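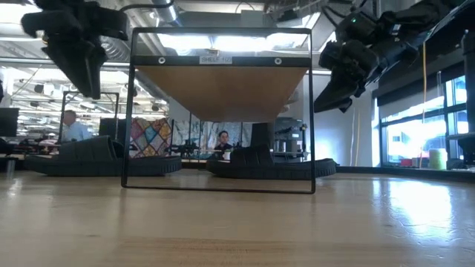 I've been meaning to write up our house rules for the arms, mostly because Tarun Bansal asked me for them back in January and I kept forgetting (sorry, Tarun!). The first one is dull but I love it – every shelf gets a printed label, and the task sheet uses those same words, so we all mean the same thing.
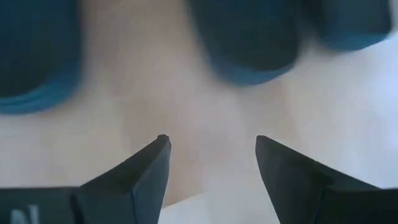 The second rule is Anju's. Fingers open and still before anyone reaches in, and you say "hands in" out loud, even if you feel silly. I felt silly for all of 2 shifts, and now I catch myself saying it at the fridge.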